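Clelwood's mobile library van stopped running in May. Same as the one before it, no fuss made. It did the Poditz road every second Tuesday, 106 borrowers on the books, most of them well past driving age.

Council says use the Kurnetti branch. Fine if you've got a car - it's a 2 hour round trip by bus, when theres a bus.

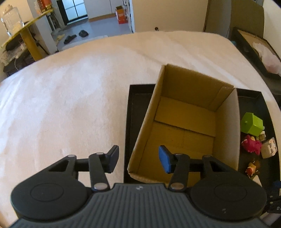 Othmane Abdelaziz

Tuấn Ung drove the van for years. Knew who wanted large print, who wanted westerns. About 700 books on board, he reckons, and the rest orderd in.

Now it's parked behind the Tiwari depot. Shelves still in it. A petition's going round at the bakery - sign it if you're passing.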